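Workshop notebook – garment folding and mending room
Print this page | E-mail this page
9 November 2025
Entered by Nusrat Khattak

Back at the Suludholm house for clothes handling on the bed. The table top was too slick for denim last time, so Noreen asked for a surface with some grip. We settled on the woven mat laid over the bedding. It has a rib to it, and heavy cloth stays put when you pull on one end.

Jeans first. Laid out lengthwise, legs apart, then one leg over the other, then thirds from the hem. 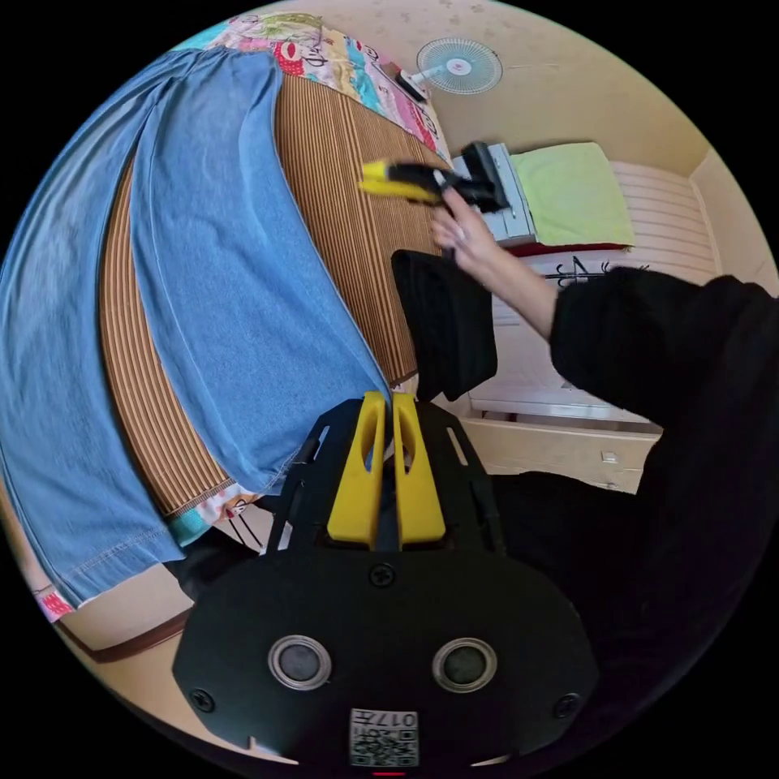 The order matters more than I expected. If the waistband gets folded before the legs are lined up, the seams end up on the outside of the bundle and the stack leans. Noman Gilani does it waist first at home and says it's fine. I wrote down legs first for the Negi sheet and left a blank line for his way.

Settled for jeans:
– legs together, outer seams matched by hand
– hem up to the knee, then once more
– flatten, turn over, put at the foot of the bed

Thin things are harder on this mat. A light cotton top catches on the weave and drags into a ridge. Tried a sheet under it and went back to the mat, as the sheet moved with the garment. Layered pieces are the worst, with the inside going one way and the outside another. Ilídio suggests shaking them out by the shoulders before laying them down. Add to the January list.
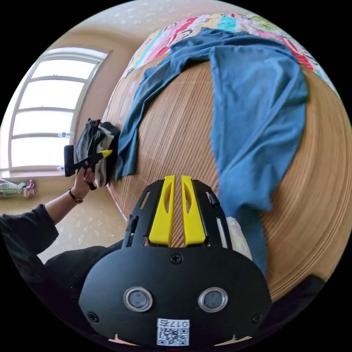
Dark garment with the lighter inner layer, at the side of the bed.

Small pieces: keep them in one spot on the mat until the end. I lost track of one under a sleeve earlier and unfolded two finished bundles looking for it.

Drastden wants 200 entries in the log before they look at the fold sheet. The log is on the shared drive under Kaltano, same columns as before. Please fill in the garment type. "Misc" is no use to anyone later.

Picking jeans up by the side seam went better for me than by the middle of the leg. The middle sags and the whole thing arrives twisted. Noman Ansari prefers the waistband. Both go in the log.

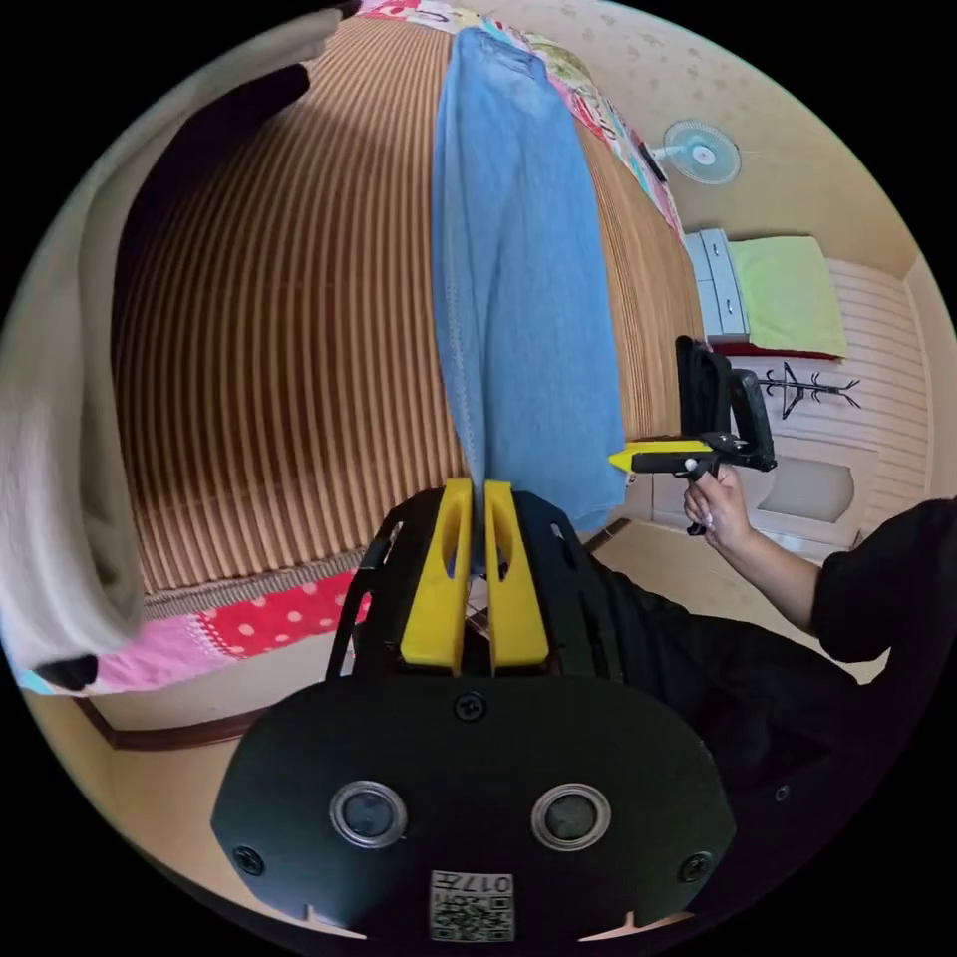
To do before next session

– Smooth the bedding under the mat; there is a lump near the middle
– 4 more pairs of jeans, different weights if possible
– Ask Noreen if the mat can stay in the house
– Retype the fold sheet with the jeans steps corrected

Contact: Nusrat Khattak, Suludholm workshop
© Suludholm workshop notebook
Back to top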